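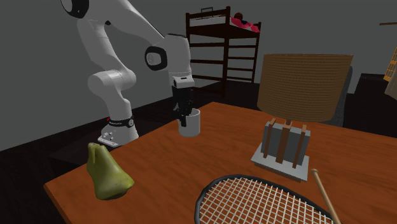

Figure 2.1 A white mug on a wooden table. Tabletops take more daily wear than any other part of a piece of furniture.

Chapter 2
Wood Surfaces in the Home and Workplace

Chapter Outline
2.1 What a Surface Is Made Of
2.2 Grain, Figure, and Color
2.3 Choosing a Table for Its Use
2.4 Finishes and Their Care

Introduction

A table is judged first by its top. Buyers run a hand across it, look at how it takes the light, and form an opinion before they have looked at the joints or asked about the price. Much of the later life of the piece depends on that same surface. Cups are set down on it, papers are dragged across it, and sunlight falls on one end of it for years while the other end stays in shade.

Chapter 1 dealt with the tree and the sawmill. This chapter follows the board after it has been dried, cut to size, and joined into a finished top. Students should come to it familiar with the terms sapwood, heartwood, and growth ring. Those who are unsure of them should review Section 1.3 before going on.

Learning Objectives

After completing this chapter, you should be able to:
Explain how the cutting of a log affects the appearance of a board.
Distinguish between grain and figure.
Describe the main differences between oil, wax, and film finishes.
Match the size and height of a table to the work done at it.
Read a surface care record and identify missing entries.

2.1 What a Surface Is Made Of

Two layers matter in any finished wood surface. The first is the wood, which may be solid or a thin veneer glued to a core. The second is the finish, which lies on the wood or soaks into it. A fault in one layer is often blamed on the other. A white ring left by a warm dish, for example, is usually a fault in the finish, and the wood underneath may be unharmed. A black ring is more serious. It generally means that water has passed through the finish and reacted with iron and with the natural tannins in the wood.

Solid wood moves. As the air in a room becomes more humid, a board swells across its width, while its length hardly changes. A top that has been fixed too firmly to its frame has no room to swell and may cup or split. Makers allow for movement with slotted screw holes or wooden buttons. Veneered tops move far less, but their face layer is thin and will not stand repeated sanding.

The workshops at Stomeck, whose records are used throughout this book, kept every new board in the assembly room for 2 weeks before it was cut. The practice was slow and took up floor space. It also meant that boards reached a moisture level close to that of the rooms in which they would later stand.

2.2 Grain, Figure, and Color

The word grain refers to the direction of the wood fibers. Figure refers to the pattern seen on the face of the board, which results from the grain, the growth rings, and the way the log was cut. In everyday speech the two words are used as if they meant the same thing. In this book they are kept apart.

A flat-sawn board tends to show wide, curving lines and arches. A quarter-sawn board tends to show narrow lines that run close to parallel. Within one board, the lines may be wavy in one place and straight in another, and darker patches may interrupt them. Such variation is not a defect. Buyers who expect an even color should be told before they order that natural wood will not provide it.

Color also changes with age. Cherry darkens in light, and walnut slowly becomes paler. An object left in one place for a season may leave its outline behind when it is moved. The Jeltura showroom dealt with this by shifting its display pieces every April.

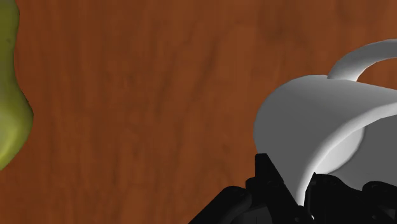 2.3 Choosing a Table for Its Use

Tables fail their users more often through poor fit than through poor making. A dining table may serve as a desk for an hour, but the person who works at it all day will notice if the top is too high for the chair. The seat, the armrests, and the underside of the top must be considered together. A chair that cannot slide partly under the table forces the user to sit too far back and lean forward.

Floor space is the next concern. There must be room to pull a chair out and stand up without striking a wall or another piece of furniture. Chairs on casters roll farther than chairs on fixed legs, and they need more clearance behind them.

Case Study: The Baran Reading Room

The reading room at Baran was refitted with 80 wooden tables, ordered from a single maker and finished to a single standard. Staff recorded 400 complaints and comments during the first year of use. Of these, 91 concerned the surface itself, chiefly rings, scratches, and glare from the overhead lights. The rest concerned height, legroom, and the spacing between tables. The maker was asked to change the finish from gloss to satin on later orders, and the tables were set farther apart.

Consider the following as you read on. Which of the complaints could have been foreseen from the order form alone? Which could only have been learned from use?
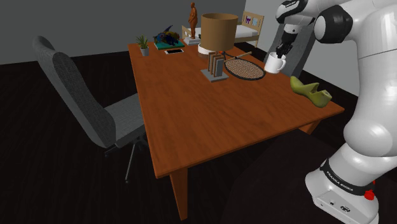 2.4 Finishes and Their Care

A finish protects wood by slowing the passage of water and by taking wear that would otherwise reach the fibers. Oil finishes soak in and leave little on the surface. They are easy to repair but must be renewed. Wax gives a soft shine and poor protection against heat. Film finishes, such as lacquer and varnish, form a hard layer that resists spills well. Once that layer is broken, repair is more difficult, and the whole top may have to be stripped.

The Punora care schedule, printed in full at the end of this chapter, sets out the steps for each type. It begins with the identification of the finish, and no cleaning product should be applied until that step has been completed and entered in the record.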